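Prarkby Community Help > Robots and automation > Teaching by example

How many examples for a washing machine loading task, and how varied should they be?

Posted by feler_bench

I am collecting hand-guided examples for a two-finger gripper with a camera at the wrist. The task is to take one item of clothing out of a basket on the floor and put it in the drum of a front loader. The door is already open at the start of each run.

So far I have 200 runs. Training on those gives me an arm that goes to the basket well enough, closes on the cloth most of the time, and then gets lost on the way up to the drum. It stops short of the opening or drifts towards the door and catches the glass. In 30 test runs it got the item fully inside nine times.

My runs were all recorded over two afternoons with the machine and basket in the same places. I have only the wrist camera, no second view. Should I just record more of the same, or change something first? Recording is slow. With resetting the basket and throwing out bad runs I do well to get through a page of my log sheet in a morning, so I would like to know before I start again in earnest.

The software is the Stusano recorder with the default settings, if that matters.

granstrom_user

More data. 200 is nothing for cloth. Come back when you have a thousand.

Nabila Nair

I would not record more of the same yet. We did this task last year and made most of the mistakes you describe, so here is what changed things for us.

Look at where your runs start. If every run begins with the arm parked in one spot, the model has only ever seen one way into the job, and when it drifts a little it is somewhere it has no examples for. We began each run from a different height and angle, and for a part of the set we started half way through, with the cloth already held and the fingers a hand's width off to one side of the opening. Those short runs are quick to record and they helped the second half of the task more than anything else.

Move the basket between runs. A few centimetres is enough most of the time, with a bigger move now and then. Turn it as well. Do the same with the door: fully open, then a bit less. The door glass is a nuisance with a wrist camera. It reflects whatever is in the room, and if the room never changes the model can learn to steer by the reflection. Then you move a chair and it fails. We recorded with the blinds up and down and with different things left about on the bench opposite.

Slow down near the rim. People guiding the arm by hand tend to rush the last bit, and you end up with very few pictures of the part that matters most. Also keep the runs where you missed and corrected, so long as the correction is clean. Throw out the ones where you dithered.

As for the number, our set ended at 715 runs and I think we could have stopped sooner. We trained again after each batch and looked at which stage failed, then recorded mostly for that stage. Write the failing stage down every time (reach, grasp, lift, enter, release). A single pass or fail mark for the whole run tells you very little.

On the single camera, it can be done, but check what it sees when the cloth is in the fingers. A towel hanging down will cover a good part of the view. If you have the choice, start with small things like socks and vests and bring in larger items later. A second camera on a stand would make your life easier, though you would have to record everything again.

I am adding a wrist view so you can compare the distance and angle with yours. The fingers are open, with the basket low down between them and the door out to the left. If your view loses both the rim of the drum opening and the basket at the same time, raise the camera or change the approach.
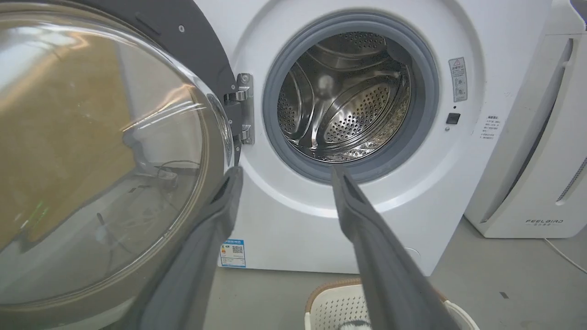 Prarkby, January 12, 2018

Look at how much of the view the door takes up from there, and how much is going on in the glass. With the fingers held close to the door like this, a small sideways error is enough to touch it. I would want plenty of examples that pass to the right of the door edge with room to spare, and some that begin near it and back away first.

One more thing about the basket. Ours had perforated sides, and the drum wall has rows of small holes too. I did wonder whether the model mixed them up in close views, but I never tested it properly, so treat that as a guess.

feler_bench

Thank you, Nabila. I went through my log again and nearly all the failures are at "enter", with a few at "lift". I will record a batch of half-way starts next week and move the door about. The default recorder settings drop every second picture, so I have turned that off as well.

Nabila Nair

Good, that setting would have hurt you near the rim. Keep the old 200 in the set when you train, and hold back some of the new ones for checking.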